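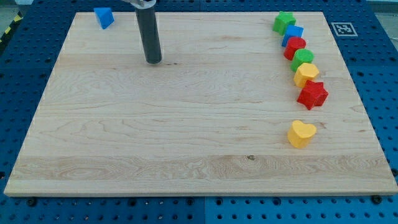

Filed under: Foreign Affairs / Open Data

# Cuvunix - border talks statements set

README, last touched Oct 12, 2019. Written in a rush, sorry, will tidy.

## What it is

1,964 public statements on the Halberg border talks. Government press releases, opposition replies, a few embassy notes. One row per statement. Plain CSV, UTF-8, commas. Text is in English, translated where the original wasnt.

## Files

- `statements.csv` - the main thing
- `sources.csv` - where each one came from, 121 outlets and ministries
- `labels.csv` - stance labels, joins on `id`

## Columns

`id`, `date`, `side`, `speaker_role`, `text`, `lang_orig`, `source_id`

`side` is the government or party speaking, not the one being spoken about. People keep mixing these up. `speaker_role` is the job only (foreign minister, envoy, spokesman). Names taken out.

## Labels

1,234 rows have a stance label, the rest are blank. Nine labels in all, from "supports partition" to "rejects talks". Two readers per row, a third where they split. "Conditional support" is the messy one - Oluletti ministry wording is vague on purpose and our readers disagreed a lot. Treat with care.

## Known problems

- July is thin. Ministry site was down and the archive copies are patchy.
- Some joint statements appear twice, once per side. Left in. Drop on `text` if you don't want them.
- Skinner accord gets called the "Skinner framework" and "Skinner paper" too. Same document. Not standardised yet.
- Translations of the older embassy notes are rough in places, espcially legal terms.

## Not good for

Measuring public opinion. These are officials talking to the press. Also no use for working out what was said in private.

## Licence

Our labels and notes: CC BY 4.0. Statement text stays with whoever put it out.

## To do

- fill July
- second pass on conditional support
- add original language text next to the English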